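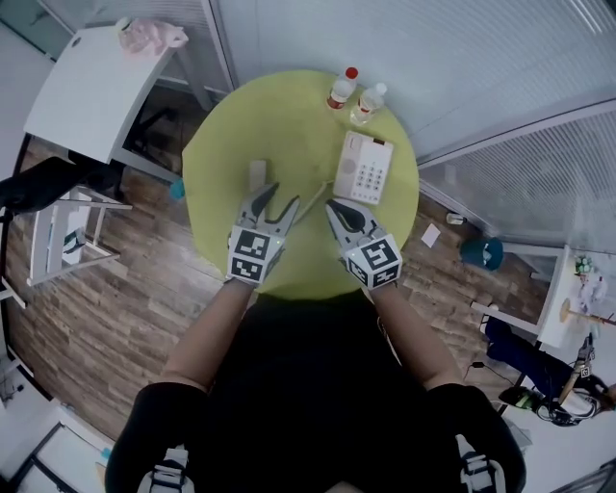
Round table with two small plastic bottles near its far edge.

The round table is a table with a circular top, used for meals, games and meetings. It has no head, so all the seats are equal in rank. In the town of Plemotell, the inn Drakos kept 18 such tables for card players – almost all of them were sold later.

The designer Trinity Delacroix wrote that a round top serves up to eight persons well. With more people, the middle becomes difficult to reach.
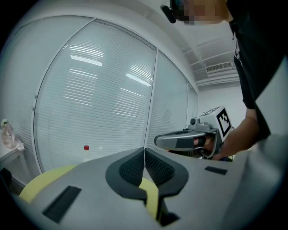

A person in a black short-sleeved shirt, leaning over.

Large models are often made in two halves, which are easier to carry through a door.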